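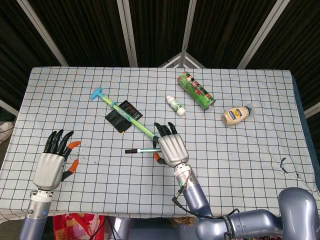 1st December

Bench session in the shared workshop, both arms. Continuing from the wrist rebuild in August, which I never wrote up properly — the short version is at the end.

Started with the right hand, since that is the one with the sticky thumb. Ran the open/close routine 142 times with nothing in the grip. The thumb missed its tuck position 2 times, both early on. After that it was clean. I suspect the grease in the base joint needs a few moves to spread. Leaving it alone for now.

Cable on the right wrist module still runs in a loop outside the arm. It cleared the elbow through the full bend, but only just at the bottom of the travel. Seren Rees wants to reroute it inside. I would sooner shorten it and add a second clip, and we agreed to try the clip first.

Objects for the pick tests: the green toy with the T handle, the pen, the mayonnaise bottle, the green can and the small white nozzle bottle. All laid on their sides. The card goes under the toy so we have one overlap to deal with. Order is pen last. It is thin, and the fingertips have nothing soft on them yet. Stimura has the rubber tips on back order.

Cloth: it has wrinkled again toward the lower right. The grid is what I use for eyeballing offsets, so it needs to be pulled flat and clamped under the front edge before anyone takes numbers off it. The pen squiggle on the right side can stay, it is well away from the objects.

Settings as left tonight:
Finger current limit 254
Config file jollia_1003, both hands
Left hand parked open

August, for the record: swapped the right wrist connector, new screws, old ones are in the Ternport box. Left wrist untouched.

To do: second cable clip, flatten cloth, ask Chang for the longer hex key back.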